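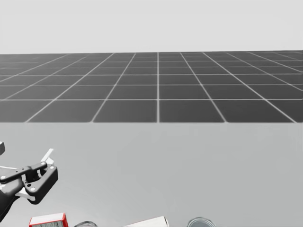
Can a grasp planner be tested properly before it is connected to a real arm?

Most of it can. Reachability, collision checking, grasp ranking and recovery after a failed plan can all be run in simulation, and faults found there cost minutes. Contact forces and slip still have to be checked on hardware.

Grinness releases Plister 4, with repeatable scene testing for grasp planning software

October – Grinness, the motion software company based in Firkden, has released version 4 of Plister, its toolkit for planning and testing robot grasps. The new version adds a scene runner, a revised collision checker and a log format that ties each planning decision to the camera view on which it was based. It is available to existing licence holders from this month.

Plister is used by integrators and in-house automation teams who write their own control software for arms fitted with parallel-linkage grippers. It sits between the perception stage, which estimates the position of objects, and the controller, which moves the arm. Earlier versions dealt with planning alone. Users had to build their own test scenes, and results from two sites could seldom be compared.

Scene runner

The scene runner takes a short text file listing the surface, the objects, the arm and the starting pose. From that file it generates a batch of variations, with objects shifted and turned within limits set by the user. A standard batch holds 1,000 variations. Each is numbered and can be replayed on its own with the same random seed, on any machine running the same version of the software.

Scenes are kept plain by default. Surfaces are grey, lighting is soft and floors carry a simple grid. Textures can be switched on where the perception stage needs them, but Grinness recommends that planning faults be cleared first in the plain setting. A batch with textures enabled takes longer to render and makes it harder to tell a planning fault from a recognition fault.

The runner can place the camera at a fixed point or on the wrist of the arm. Both views can be recorded in the same run, and they share a clock. In wrist view the linkage of the gripper hides part of the work surface, and the amount hidden changes as the fingers open and close. Plister 4 models this directly. The planner receives a mask of the hidden area with every image and treats that area as unknown, where version 3 treated it as free space. 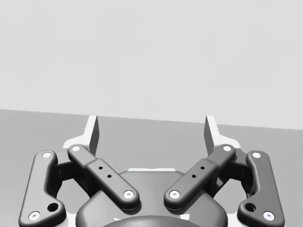

Plister 4 wrist view in simulation, gripper open over a clear tabletop.

Collision checking

The collision checker has been rewritten. Version 3 wrapped each finger and its linkage in a single box, which was quick to compute but rejected many sound grasps where objects stood close together. Version 4 gives each moving link its own shape and updates it with the finger opening. The palm housing and wrist are checked separately.

In Grinness's own tests on cluttered table scenes, the new checker reduced wrongly rejected grasps by up to 40 per cent compared with version 3. Planning time per grasp rose slightly on older processors. Users who depend on a fixed cycle time can keep the version 3 checker by setting one option in the configuration file, and it will be supported for the life of version 4.

Object shapes may be supplied as meshes or as basic solids. Boxes and cylinders are handled by a faster routine, and mixed scenes are allowed. Where an object is only partly in view, the planner can complete it from a stored model or leave the unseen part as unknown. The second setting is the default.

Logging and replay

Every run now produces one log. It holds the images, the estimated object poses, the list of candidate grasps with their scores, the reason each was accepted or dropped, and the commands sent to the arm. The log can be opened in the Plister viewer and stepped through in either direction.

Logs from hardware use the same format as logs from simulation. A failed pick on a real cell can be loaded into the scene runner, which rebuilds the scene from the recorded poses and generates variations of it. The rebuilt scene is only as good as the pose estimates in the log, and the viewer marks any object whose estimate fell below the confidence limit set by the user.

First use

Bittencourt, a packing line integrator, has had a pre-release copy since the spring. Its software team moved a library of 400 test scenes to the new format and now runs the full set each night against the current build of its control code. A build that fails any scene passed by the build before it is held back until the cause is entered in the log.

Bittencourt also reported two defects during the trial. One affected finger opening commands sent while the arm was still slowing down – the command was accepted but applied late. The other caused the viewer to lose its place in long logs. Both were corrected before release.

Compatibility and known limits

Configuration files from version 3 load without change. Scene files are new in version 4 and cannot be read by earlier releases. The planner interface has one added field, for the hidden-area mask, and control code that ignores it will continue to compile.

Soft and deformable objects are not supported. Transparent objects can be placed in a scene but are rendered as solid in wrist view. Scenes with two arms can be run, although the collision checker treats the second arm as a fixed obstacle unless its path is supplied in advance. Each scene is limited to 100 objects.

Availability

Plister 4 is supplied as a download with documentation, the viewer and a set of starter scenes. Holders of a current Plister licence receive it at no further charge. Evaluation copies, with the batch size restricted, may be requested from the Grinness sales office in Firkden.

About Grinness

Grinness develops planning, simulation and test software for robot arms. Its products are used in packing, parts handling and laboratory automation. The company is based in Firkden.

Notes to editors

Release notes, a list of supported grippers and high-resolution copies of the pictures are available from the Grinness press office on request.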